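Lists > Household Storage > Archive > January > Hangers in perforated baskets

From: Ignacio Valdebenito
To: Household Storage list
Subject: Re: Hangers in perforated baskets

Wenceslao Riquelme wrote:

> I am replacing the cardboard boxes in the hall closet with plastic
> baskets, the shallow kind with holes in the bottom. The plan is to
> keep spare wooden hangers in them, flat, a few to a basket. My
> questions: does the hanger have to fit fully inside, what happens to
> the hooks, and is there any point in the holes if nothing damp goes
> in? Shelf depth is fixed and I would like to avoid cutting anything.
> The Plosanham catalog lists inside length only for the large sizes.

Wenceslao,

I went through this when we reorganized the linen room at Flivau, so I can answer most of it. The short version is that the catalog length is the wrong number to work from. A hanger laid parallel to the long side needs a basket longer than its bar. Laid corner to corner, it gets the diagonal, and the diagonal of a shallow rectangular basket is a good deal more than the side. Measure the floor of the basket, since the walls on most of these slope outward and the rim figure flatters them.
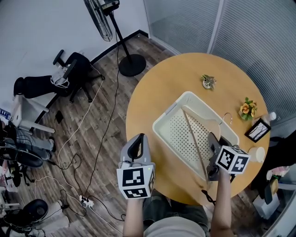 Does the hook need to point at a corner? It should point at a side wall, with the bar on the diagonal, so that the hook uses the width that the bar leaves free.

Nesting is the next problem. Two wooden hangers on the same diagonal lie well if the second is turned over, hook to the opposite side. With a third, the hooks start to ride up over the rim and the basket above no longer seats. I stopped at two per basket for the flat ones and gave the contoured suit hangers a shelf of their own. If your hooks swivel, turn them flat before stacking. If they are fixed, leave 80 mm clear over the rim and do not stack at all.

On the holes: they earn their place even with dry contents. Dust and lint drop through to the shelf, where they can be wiped up, and you can see from underneath which basket has something in it. The drawback is that anything thin goes through or catches. Clips with narrow jaws are the worst. I keep those in a lidded tin.
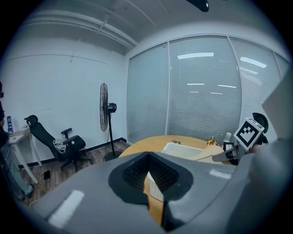

Sorting surface matters more than I expected. I had been working on the floor, and moved to a table after the second evening. Any table will do if the basket sits flat on it with room to turn. A round one costs you the corners, and whatever already lives there takes the rest: with a white bottle, the yellow and orange flowers and a small card on its stand kept to one side, the basket ends up well over to the other, and a loose clip put down beside it is easy to lose track of. Clear the top first, or put the ornaments on a chair until the hangers are done. I ignored my own advice on this and paid for it with a saucer.

Labels. I numbered mine 1 to 17 on the short side, facing out. Paint marker rubbed off within a month. Tape printed on the Bodton labeler has held, provided the plastic is wiped with alcohol first. Do not label the perforated part, the tape lifts at every hole.

One correction to my earlier post on shelf loads: the part number for the bracket is 2585, and the one I gave before was for the closet rod. Domínguez stocks both and the bags look alike, so check the tag.

For your fixed shelf, I would put the basket with its long side to the front and the hanger diagonal as described. Rest the bar low and let the hook come up near the rim. If the end of the bar rests on the side wall instead of the floor, the basket is one size too small - it will work for a single hanger but rock when you pull it out.

Ignacio

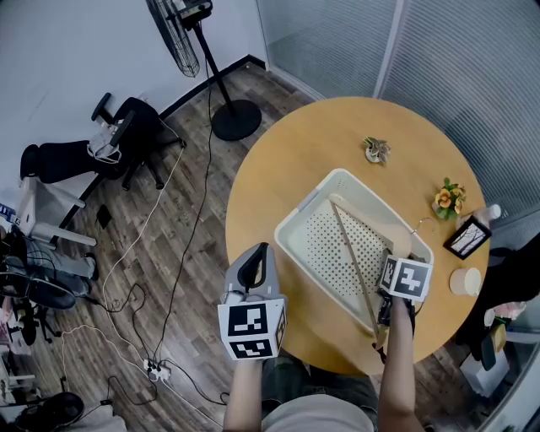

Wenceslao Riquelme: Thanks, the diagonal settles it. I measured the floor as you said and the medium size clears my longest bar. Two per basket, second one turned over. I will try the tape.

Comments

pegboard_south: Fixed hooks can often be unscrewed from wooden hangers. Store the hooks in an envelope and the bars stack like lumber.

M.: Only if the thread is good. I stripped half of mine.

lowshelf: Does the bracket fit the older uprights?

Ignacio Valdebenito: The ones with the double slot, yes. Single slot I have not tried.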